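4.2 谁在叠衣服:公共洗衣房里的等待与礼貌

格罗利亚(Grolia)社区的公共洗衣房设在两栋住宅楼之间的地下一层,门口贴着一张使用须知,共242个字,据我们观察,住户的视线平均在第一行就转向了别处。须知规定洗涤结束后应及时取走衣物。“及时”一词未作定义,本节的全部材料便由此而来。

我们在六月走访了这间洗衣房的住户,访谈多半在等候区的长凳上进行。受访者谈起自己的习惯时措辞谨慎,谈起邻居的习惯时则相当流畅。几乎人人都自称准点取衣,而机器里过夜的床单似乎另有来历。
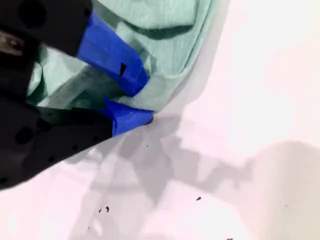
图7 织物与夹持

Abelardo Valderrama 读过本节初稿后提出异议,认为我们把“及时”看得过于神秘:在他住过的楼里,谁都明白它的意思是“在下一个人生气之前”,难处只在于下一个人何时生气没有写在墙上。他还建议我们少采访准点取衣的人,因为这些人没有故事可讲。

我们接受前一半意见。后一半在方法上很难执行,原因如前所述,自称不准点的人我们一个也没有找到。

真正的分歧出现在机器停转之后。后来者面前有几种做法:继续等,把别人的衣物取出来堆在机盖上,或者取出来并且叠好。第一种最得体,也最少见。第二种最常见,受访者称之为“挪一下”,语气近似于谈论挪一把椅子。第三种引发的情绪最复杂。一位住户回忆,她下楼时发现自己的毛巾被叠得方方正正,边角对齐,比她本人叠得好。她承认当时没有丝毫感激,只觉得受了批评。

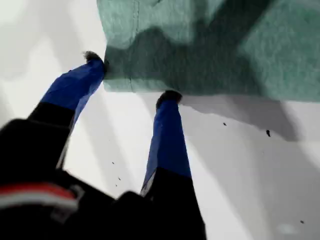 这类反应在文献中通常归入“边界”问题。我们对此有所保留。毛巾在洗衣机里翻滚时,玻璃门外的人都看得见,没有住户为此不安;同一条毛巾一经陌生人的手折过,便忽然成了私人物品。若说存在一条边界,它大约画在第一道折痕上。受访者对不同衣物的容忍度也不一样:床单可以代劳,衬衫勉强,袜子则牵涉配对,属于越权。有住户对一双被错配的袜子耿耿于怀,至今仍分开穿,以示抗议,尽管抗议对象是谁并不清楚。

物业方面的对策是引入卡尔德拉(Caldeira)预约系统,住户须预先登记时段,逾时扣费。系统启用后,冲突从洗衣房转移到了登记页面。有人把整个周末的时段尽数占下,届时只洗一条浴巾;有人预约后不来,机器空转着尊严。物业随后又添置了2只藤篮,供存放无人认领的衣物。据住户说,藤篮本身不久也无人认领了。
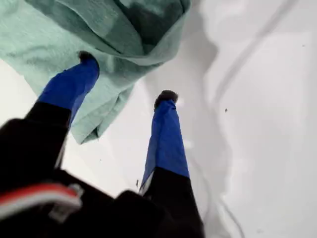 与之相对照的是佐农(Zonon)社区。那里没有预约系统,也没有须知,只有一张折叠桌和一条不成文的规矩:替人取衣可以,必须叠;叠了,不必留名。我们请住户解释这条规矩的由来,得到3种说法,彼此矛盾,讲述者都很有把握。规矩运行得相当平稳。佐农的住户大多互相知道门牌号而不知道姓名,这一距离或许刚好合适:熟到不便把湿衣服扔在地上,又生到不必为叠法道歉。

我们无意据此主张拆除预约系统,代之以一张桌子。桌子在格罗利亚也有一张,目前堆放着广告册。两处社区在住户年龄、楼层数目和机器数量上均有差异,任何一项都足以让审稿人提问,我们也确实被问过。这里能够确定的只有一点:在有明文规定的洗衣房里,住户争论规定;在没有明文规定的洗衣房里,住户争论毛巾该对折还是三折。后一种争论持续的时间更长,参与者的心情却要好得多。

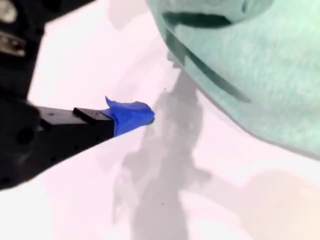 本节字数:2,000字以内 | 阅读时间:3分钟

三折派的理由主要是柜子深度,对折派的理由主要是母亲。访谈中一旦提到后者,讨论往往就此中止,改谈天气。我们曾试图询问折法是否随搬家而改变,多数人回答没有,少数人说婚后改过,并补充说是自愿的。叠法与家庭分工的关系留待4.3节处理,届时将用到维穆瓦(Vimuva)社区的补充访谈,那里的洗衣房正在重新铺设地砖,住户暂时都在自家浴缸里洗,情绪普遍不高。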